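# Can a Robot Do the Boring Jobs Yet?

Do you like to tidy your room? Most children say no, and many grown-ups too. So it is a fair question – when will a robot do it for us?

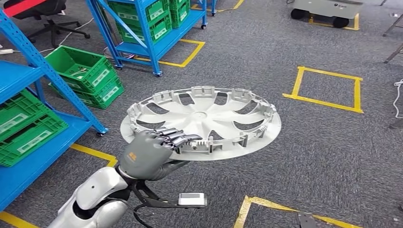

## Holding on is hard work

A hubcap is the round cover that goes on the wheel of a car. The robot hand holds it by the edge, with the fingers on top and the thumb under. The clips on the back of it are for snapping it onto the wheel.

For you this is easy. Your skin feels when a thing begins to slip, and you squeeze a little more before you even think. A robot must be taught this. If it squeezes too hard, plastic can crack. If it squeezes too softly, the hubcap goes on the floor.

## Which jobs can robots do now?

In big factories, robot arms have painted and welded cars for many years. They are very good at it, because every car stops in the same place and the colour of the door does not jump around.

Some homes have a small round robot which vacuums the floor. It is useful, but it can't pick up your socks. It may try to eat them!

## Which jobs are still difficult?

- **Folding clothes.** A T-shirt changes its shape every time you touch it.
- **Washing dishes by hand.** Glasses are slippery and they break.
- **Sorting parts in a workshop.** The parts can lie in a crate upside down, or one over the other.

Yellow tape on the floor, like the tape around the shelves, can show people where each thing has its place. At home you don't have tape, and your schoolbag is in a different spot every day. This is why a kitchen can be harder for a robot than a factory.

## Try it yourself

Put on thick winter gloves and ask a friend to give you a plastic plate. Hold it by the edge with one hand only. Now turn it over and put it on the table without noise. Do it 13 times and write down how many times you dropped it.

Then try with one eye closed. Is it more difficult?

*Written by Deisy Yupanqui. Thank you to Zoila Ticona for testing the gloves.*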